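Series | Opinión y repaso

«Humport» vuelve y nos deja con la mosca detrás de la oreja

Ocho episodios. Dos años esperando. Y el primero de la segunda temporada arranca con seis minutos sin diálogo, una estación vacía y Hülya Akbulut mirando un reloj parado. Media audiencia encantada, la otra media buscando el mando.

Vamos por partes, que hay prisa. La primera temporada acababa con el inspector Ertürk subiendo al ferry. Lo vimos todos. Pues ahora aparece en tierra, con otro abrigo, y nadie le pregunta nada. ¿Salto temporal? ¿Sueño? ¿Error de montaje? El creador, Murali Kurup, soltó en la presentación que «las fechas están en pantalla para quien quiera mirarlas». Gracias, Murali.

Las he mirado. El calendario de la cocina marca abril. El periódico del bar, también, pero en la radio hablan de la inundación de Buvstead, que según el capítulo 5 fue en otoño. No cuadra. O cuadra demasiado bien - y entonces el ferry nunca salió.

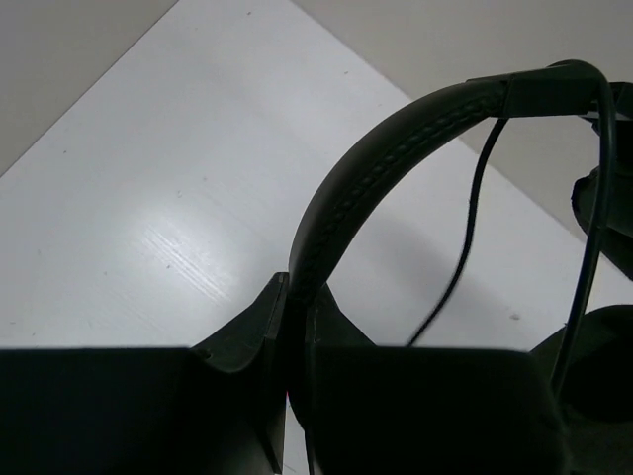
Auriculares negros de diadema sobre una mesa blanca. El sonido de «Humport» pide escucharse con unos puestos.

Porque el sonido es lo mejor del capítulo, con diferencia. Tarık Sönmez ha metido un zumbido grave debajo de casi todas las escenas del puerto, y se corta de golpe cuando entra Ertürk. La primera vez ni lo noté. La segunda, escalofrío. Ojo a eso, que seguro que vuelve.

Lo que no funciona: la subtrama del ayuntamiento. Larga, plana, con Ozan Kırmızıgül haciendo lo que peude con frases de folleto. Le sobra un cuarto de hora. Y el cameo de Sibel Uysal como alcaldesa, muy comentado, a mí me sacó de la historia por completo.

Aun así, sigo. El plano final en Dindbridge, con la maleta abierta en el andén, vale la espera. Mi apuesta - hay dos Ertürk. Ya me lo recordaréis si meto la pata.

Comentarios (3)

marta_vk: Lo de los dos Ertürk lo dije yo en la primera temporada y se rieron de mí.

Joaco: a mi la alcaldesa me encantó, que salga más

Pilar R.: El calendario es de otro año, fijaos en el día en que cae el 1. De nada.

Contacto | Aviso legal | © Todos los derechos reservados | Volver arriba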